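Equipment Review: Navach Hand-Held Gripper Kit
Prepared for members of the Nillow Shared Workshop
Reviewer: Hortensia Huenchumán
Published 2021-05-22

The Nillow Shared Workshop purchased one Navach hand-held gripper kit for members who are building arms at home and wish to record demonstrations by hand before committing to a full machine. This review covers assembly, handling, and suitability for general loan. It does not cover the training software, which will be reviewed separately by Haris Dimitrov once his own arm is running.

The kit is supplied as flat parts with a fastener bag, a printed guide, and two sets of finger pads. The price paid was $779, including shipping. The workshop also obtained a quote for the Flonedo kit, which comes assembled and costs $1,626. Members who have used both types of hardware may reasonably prefer the Flonedo for its finished body, but the difference in price is considerable for a tool that will be dropped, lent, and taken apart.

Assembly

Two members assembled the kit over two evenings. Dewanti Tambunan had built grippers before and found the guide adequate. Haris Todorova had not, and did not. Steps 10 through 15 concern the finger linkage and are printed out of sequence in our copy; the left finger must be seated before the return spring is fitted, although the guide presents these in the opposite order. Navach replied to our message within the week and sent a corrected page, now taped inside the lid of the storage case.

The fasteners are of mixed quality. Two of the long screws arrived with damaged heads and were replaced from workshop stock. The remaining hardware was sound, and the linkage moved freely after a small amount of filing on one side. A builder with a basic set of hex keys and a flat file should have no difficulty.

The marker squares are supplied as printed stickers. They should be applied after the fingers have been closed and checked for level, and pressed down from the center outward. One of ours trapped an air bubble and had to be reprinted on the office machine. The guide gives the correct printed size, and members should measure the result with a ruler before use, as printers frequently scale a page without notice.

Handling

Clothing was chosen as the main test material. Several members intend to build laundry-folding arms, and soft goods expose weaknesses in a gripper that a wooden block will not. The pads supplied with the kit are ribbed and hold woven cloth by its gathered edge. Thin knits were less satisfactory and tended to creep out when the trigger was eased.
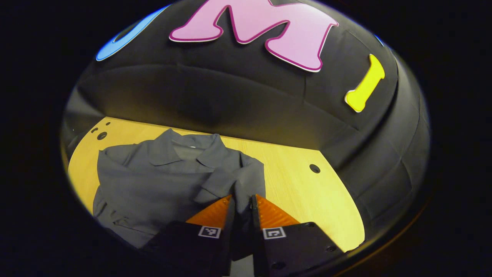 The Navach fingers closed on a fold of a gray button shirt. The ribbed orange pads meet at the tips, beyond a square marker on each finger.

Trigger travel is long. Reviewers with small hands reported fatigue in the forefinger after an extended session, and Ms. Tambunan recommended shortening the pull rod by one hole. This change was made and has been retained. Full opening is slightly reduced as a result, although none of the garments tested required the greater width.

Balance is acceptable with the camera fitted. With the optional Kneževič handle, which the workshop already owned, the weight sits further back and the wrist remains straighter when working across a table. The handle requires an adapter plate that is not included. Ours was cut on the workshop bandsaw from scrap aluminum, and the drawing is available at the front desk.

The wide lens takes in a great deal of whatever surrounds the work. Members recording at home may wish to consider this before starting, particularly where family papers or screens are nearby.

Durability

The kit has been in regular use since December. The pads show light wear at the outer ribs. One finger developed side play, which was corrected by tightening the pivot and adding thread locker — a step the guide omits and which the workshop now considers necessary. The camera mount has remained firm.

Recommendation

The kit is approved for general loan, subject to a short orientation with Despina Begović, who holds the key to the electronics cabinet. Borrowers are asked to return the spare pads in their bag and to report any looseness in the pivots. Members expecting a finished product should look at the Flonedo. Those willing to file, refit, and occasionally reprint a sticker will find the Navach a sound purchase at its price, with two reservations: the guide needs a proper revision, and the trigger pull ought to be adjustable without tools.

Rating: four out of five. Replacement pads are on order, and a set may be reserved at the front desk.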